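4 Feb 2021

Spent most of the day with the new hand grippers and I'm still not sold. Freya Rowbotham wrote from Lockwood this morning to say the blue pads are "a real step up" from the old ones. A step up in what, she didn't say. I asked for numbers and got a thumbs up.

What I wanted to know was simple enough. Does the softer pad hold small round fruit any better than the plain one we used in December, and can the camera see what the pads are doing while they do it? I've heard yes to both from Declan Tindall, who has had his unit for 3 weeks and has been picking up foam blocks with it. Foam blocks! I could pick those up with salad tongs.

So I used a real table, with the checked cloth left on, the tray of fruit and the red flask at the back. I don't trust anything that only works on a plain white bench. The sun was coming in hard from the window side too, and I left the curtains as they were.

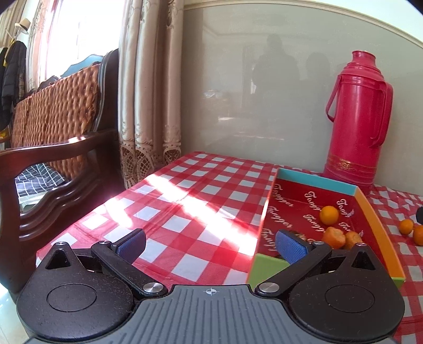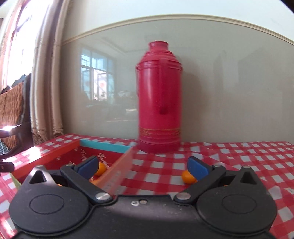

*Both views from the gripper's own camera, with the red flask at the back.*

First complaint: the view. The lens is so wide that the molding along the wall bends like a banana, and the gripper body eats up the whole bottom of the picture. I see the pads fine, I'll give them that. Blue on a red and white cloth is easy to find. But the arms cover part of whatever is close to them, and close to them is where I need to look. In the first one the right arm hides a good part of the near side of the box. Declan says you get used to it. Maybe you do, but will the controller?

Second complaint: shine. That wall panel throws reflections back at the camera, and the flask is as glossy as they come. Sollemetti claims its tracking doesn't care about shiny surfaces. I'll believe that after I've gone through the recordings myself, and I have 80 of them to get through.

The pads. Fine, they're decent. I had 13 bad grabs on the small fruit and I was expecting worse. Most of them I'd put down to me coming in too steep, though a pad that needs a perfect approach isn't much of a pad. I didn't like how the squeeze felt near the end of the travel – a sort of dead spot, then all the force at once. Must ask Justinas whether his does it too or if mine is put together wrong.

Shirley Stockdale wants to order a full set for Trirkville before I've finished. The price is 400 a pair and she thinks that's a bargain. I told her to wait. The Ernuvus arm still hasn't been tried with these pads at all, and my hand corrects for things a motor won't.

Tomorrow the old pads, same table, same fruit, about the same hour if the sun plays along. I should wipe the housings down before I start, they're specked with dust and crumbs. Also write back to Freya, politely, and ask again for the numbers.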